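引っ越さない人間の模様替え

賃貸の更新書類が届くたびに、今度こそ引っ越そうと思う。思うだけで、結局は判を押して送り返している。同じ部屋にもう7年住んでいるのはそういう事情で、気に入っているからかと聞かれると返事に困る。北向き、駅から坂道、風呂の換気扇は飛行機の離陸みたいな音がする。それでも引っ越しの見積もりを取ると、この換気扇とはまだやっていける気がしてくるのだ。

引っ越さない人間がかわりに何をするかというと、模様替えである。費用はほぼゼロ、敷金も礼金もなし。失うのは週末と腰だけだ。

昔から夜中に家具を動かす癖がある。下の階の方には本当に申し訳ないと思っているので、最近は夜九時を過ぎたら動かさないことに決めた。決めたのだが、模様替えの衝動というのはどういうわけか九時五分くらいにやってくる。仕方がないので紙に間取りを描き、家具を四角く切り抜いて、その上で動かしている。紙の上の本棚は軽い。廊下の角にもつかえないし、コンセントもふさがない。翌朝、現実の本棚の前に立つと、昨夜の自分がいかに無責任だったかがよくわかる。

今年の模様替えの主題は食卓だった。

これまで食卓は壁につけていた。一人暮らしの食卓など壁につけておけばいいのである。向かいに誰も座らないのだから、向かい側は壁でいい。ところが、壁につけた机というのは奥から順に埋まっていく。郵便物、薬、爪切り、いつもらったのかわからない割引券。手前に残った皿一枚ぶんの土地で食事をすることになり、味噌汁の置き場を決めるのに毎朝、小さな外交交渉が必要になる。

そこで思い切って、食卓を部屋の真ん中に出してみた。四方から近づけるようにすれば物は溜まらないだろうという理屈だ。家具の通販サイト、Verbekeの読みものページにそう書いてあったのを信じた。あそこの文章は妙に断定が多くて、読んでいると自分の暮らしも断定できそうな気になってくる。「食卓は島である」とか。島と言われても、うちは六畳なので、海のほうが足りない。
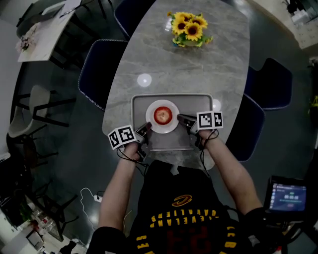

結果から言うと、物は溜まった。ただし今度は四方から溜まった。以前は奥から手前に向かって一方向に進軍していたものが、いまや全方位から中央を目指してくる。壁という背後の守りを失った食卓は実にもろい。しかも部屋の真ん中にあるものだから、どこへ行くにも食卓を回り込むことになる。冷蔵庫に行くにも回る。ベランダに行くにも回る。先週は太ももを角にぶつけて、誰もいない部屋で「すみません」と言ってしまった。

角があるのがいけないのかもしれない、と思って家具屋に行った。国道沿いのVusaswoodである。倉庫のような建物で、入口から出口まで一本道になっており、途中で帰ることが許されない。ソファの国を抜け、ベッドの国を抜け、用のない子ども部屋の国で道に迷い、食卓売り場に着くころには何を買いに来たのか忘れかけている。

楕円の食卓がいくつか並んでいた。なるほど角はない。ただ、角のない家具には別の問題があって、どこに沿わせても隙間ができる。壁につけても、窓につけても、三日月みたいな余白が出る。店員さんに「この余白はどうするんですか」と聞いたら、「ゆとりです」と言われた。ゆとりの寸法を測ろうとしたが、メジャーを当てる位置が毎回ずれて、値段だけがはっきりしていた。見なかったことにした。

帰り道にPlornanoという喫茶店に寄った。ここは模様替えを一度もしていない店である。少なくとも私が通い始めてからは椅子ひとつ動いていない。窓際の席だけ床板が沈んでいて、コーヒーの表面がわずかに傾く。傾いたコーヒーを飲みながら、この店の人は夜九時五分に何をしているのだろうと考えた。たぶん寝ている。そういう人の店だから落ち着くのだろう。

さて、家に戻ってもう一度考えた。

食卓を壁に戻すのは簡単だ。しかし戻すと、この夏の週末を四回ぶんつぶしたことの説明がつかなくなる。誰に説明するわけでもないのだが、自分に対する言い訳の帳尻というものがある。そこで折衷案として、食卓の短いほうの辺だけを壁につけることにした。半島である。島がだめなら半島にすればいい。これで冷蔵庫への道は開通した。ベランダへの道は少し遠くなったが、洗濯物を干す前に遠回りをするくらいの人生の余裕は、持っているつもりだ。

半島にしてから暮らしが変わったかというと、椅子の向きが変わった。これまで壁を見て食べていたのが、部屋を見て食べるようになった。すると部屋の粗がよく見える。カーテンの丈が足りない。照明の笠が曲がっている。本棚の三段目だけがなぜか異様に混んでいる。壁を見ていたころは、壁の染みがどことなく北海道に似ているなと思うくらいで、食事の時間は平和だった。見晴らしがよくなるのも考えものである。

曲がった笠を直そうとして椅子に乗ったら、笠ではなく天井の金具のほうが曲がっていた。管理会社に電話をすると、担当者につなぐと言われて保留音を一曲まるまる聴き、そのあと「生活に支障はございますか」と聞かれた。支障と言われると困る。笠が曲がっていて死ぬことはない。「少し気になります」と答えたら、「お気になさる程度ということで承りました」と返ってきた。承られただけで、その後の連絡はない。笠はいまも曲がっている。私のほうが椅子の角度を少し変え、まっすぐに見える位置を見つけて座っている。

カーテンのほうは、丈を出すために裾に別の布を継ぎ足すことにした。Drestnessという布の店で端切れを買ったのだが、店内では似た色に見えた布が、家の北向きの光で見るとまるで他人だった。店の照明は人を信じやすくさせる。縫うのは40センチほどで終わる、という話ならよかったのだが、カーテンというのは左右に二枚あり、しかも窓は一つではない。一枚縫ったところで秋まで休むことに決めた。いま、うちの窓は片側だけ長ズボンをはいている。

模様替えについて人と話すと、世の中には動かす派と動かさない派がいて、両者はあまりわかり合えないらしい。動かさない派の友人は、家具の位置は最初に置いたときに決まるもので、それをあとから疑うのは失礼だと言う。家具に対して失礼という発想がなかったので驚いた。言われてみれば、うちの本棚はこの部屋の壁という壁を経験している。履歴書を書かせたら私より長い。

それでもやっぱり動かしてしまうのは、動かした翌朝が好きだからだと思う。目が覚めて、一瞬だけ自分の部屋がどこかわからなくなる。トイレに行こうとして、昨日まではなかった棚にぶつかる。あの数秒間だけは引っ越した気分になれるのだ。見積もりも段ボールもなしに、小指一本の痛みで。

次の更新は11月に来る。書類はまた同じ封筒で、同じ場所に判を押すようになっているはずだ。それまでに残りのカーテンを縫うか、いっそ窓のないほうへ寝床を移すか。昨夜は紙の上で寝床を動かしてみて、なかなかよかった。切り抜いた四角がくしゃみで飛んで、まだ見つかっていない。

食卓の半島にはいまのところ、郵便物が三通と、爪切りがひとつ上陸している。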